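Bottles, bins and that red marble floor: your questions

I get a lot of messages asking the same handful of things, so I've finally put the answers in one place. Last updated June 19, 2019.

Do I need a special bin for bottles?
No! Mine is a plain yellow wastebasket with ribbed sides. I bought one called the Foltetti first, with a lid you had to press down to open, and I was forever fighting it with my hands full. Open top every time, for me.

Should I line it?
I do. Even rinsed bottles dribble a bit. Fold the edge of the bag well over the rim (a good few inches) or the first big bottle will drag it down inside.

Caps on or off?
Depends where you live. Drirkley takes them with caps on, Quartey wanted them off when I lived there, and my friend Ernő Sipos says his collection changed its mind in February. Check your council's page.

Do you squash them?
Only the big ones. I gave up on the rest.

How many fit in one bag?
I got 40 small ones in once, unsquashed, and then couldn't tie it. Stop sooner than I did.

What do you clean the marble with?
Warm water and a drop of washing-up liquid, then a dry cloth. Please don't use vinegar, it dulls the polish and it won't come back. Sticky drips from pop bottles want wiping up the same day.

Doesn't a dark floor show everything?
Crumbs, yes. Clear bottles are the odd ones, I've stepped on more than I'd like, as they vanish among the white veins. Pick those up first.

Are the flowers real?
Artificial, I'm afraid! I dust mine with a soft paintbrush. The real plants all went to my sister in Sulon, where they're doing much better.

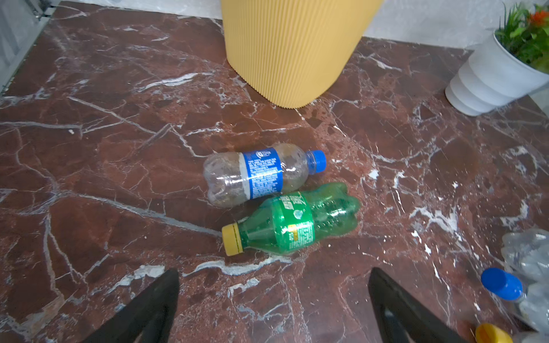
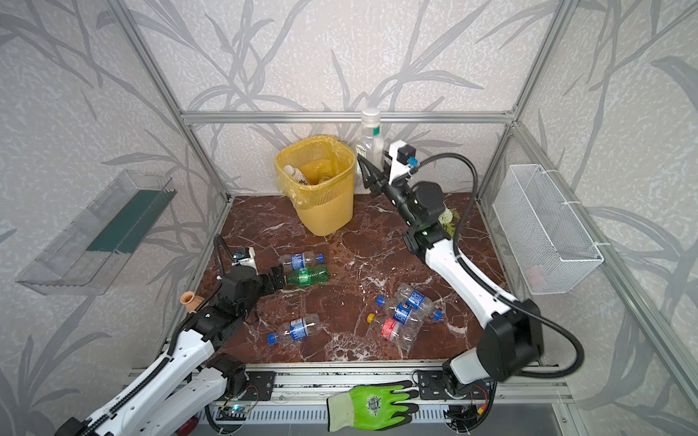
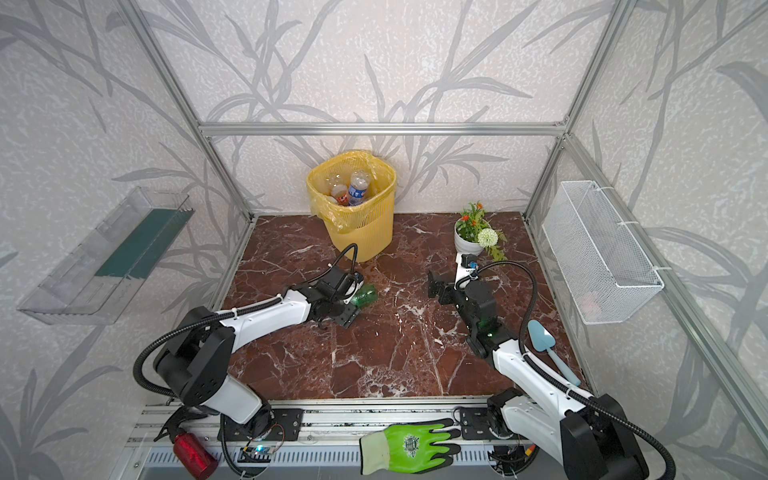
The yellow bin and the marble floor, with bottles still to clear.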